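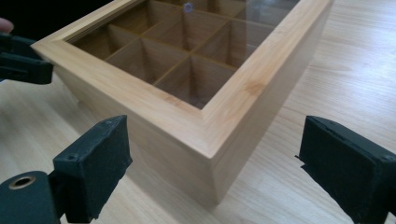 When Raghda Dabbas rang me back about the interview, the first thing she asked was whether I minded hearing about glass. I said I didn't. "Good," she said, "because it's mostly glass."

Raghda runs the bench at Kadau, a small automation shop in Ciltstead that teaches grippers to pick up the sort of things people keep in their kitchens. She'd been at it six years when the tea box cracked, and I'd heard three different versions of that story before I got to hers. (One had an ambulance in it. There was no ambulance.)

We sat in the lunch room with the door open, so every now and then we had to stop while somebody ran the compressor. She makes a very strong coffee, by the way.

"It was 1830, we should've been home," she told me. "Jihad was doing lifts on a wooden box with a glass window in the lid, the kind with little compartments inside for teabags. Close the jaws on the sides, lift, put it down, open. It's a boring job and we'd done it all week."

The limit on closing force lived in a settings file, and that afternoon someone had loaded the file for a different job, one with heavy metal tins. Nothing on the screen looked any different. The jaws came in on the box and just kept squeezing.

"You don't hear the motor, that's what got me," Raghda said. "You hear the wood. It sort of creaks, and then the corner joint lets go and the glass goes with it."

Jihad Nasrallah had a hand near the box, because he'd been nudging it square between lifts. He got a cut across the fingertip and a fright. He wandered in halfway through our chat looking for milk, so I asked him about it, and he held up the finger for me. I couldn't see a mark.

"I hit the stop with my elbow," he said. "My good hand was holding my bad hand! If the button had been on the other side of the bench I don't know what I would've done."

So was the button the problem, or the file? Raghda laughed at that, because apparently they argued about it for most of September. Omar Aoun, who wrote the control software, reckoned it was the file and wanted a check at start-up. Raghda thought a hand shouldn't be in there at all while the jaws had power, file or no file.

They ended up doing both. The program now asks you to type in the name of the object before it'll move, and it won't accept the tin settings for anything with glass in it. There's a foot pedal too, which has to be held down for the jaws to close. Take your foot off and they stop.

"Omar hated the pedal," she said. "He said it'd slow us down, and it does. We got 198 lifts out of a day last week and we used to get more. I can live with that."

I asked if people still put their fingers in close. She took her time with that one.

"Near the box, yes. You have to set it down somewhere, you have to straighten it. What I want is for your foot to be off the pedal when you do. I've told Yara off for it twice and she's the careful one."

The broken box is on a shelf above the sink, taped up, with teabags in it. Jihad found his milk and took one out on his way past.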